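Keeping a deck of cards alive past March

Household notes, by Märta Engström

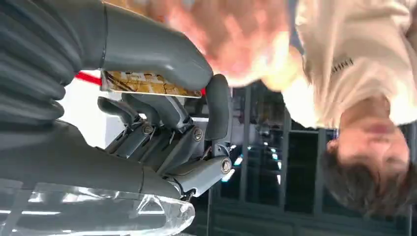
Handling

Wash your hands first, and dry them properly. A card with a gold and brown patterned face will hide a surprising amount of butter, so don't go by looks. Hold cards by the edges and pass them flat. Bending one to make it snap is a habit picked up from movies, where somebody else buys the decks.

Cleaning

A barely damp cloth, one card at a time, then straight onto a dry towel. Plain paper cards with no coating get a dry cloth and your sympathy. For sticky spots I use a white eraser, lightly, and stop when the print starts coming off – I have a nine of something that can confirm this.

Talcum powder between the cards helps them slide. Use a pinch. I once used a good deal more, and the dining room at Flendstead looked like a bakery for 3 days.

Flattening

Warped cards go under a heavy book overnight, wrapped in clean paper. I use the Brudberg seed catalog, which has 2,934 entries and has never been any use for seeds. Don't iron them. My cousin Cui ironed four and we now play a game where those four are wild.

Storing

Cardboard boxes give out at the flap, so tape the inside before it tears. After that, a tin. Mine held Flameck matches and the cards smelled of them until I left a tea bag in there for a week. Rubber bands chew up the edges and then melt onto them. Keep the whole lot off the radiator shelf, and write the number of cards on the lid in pencil.

Updated June 28, 2024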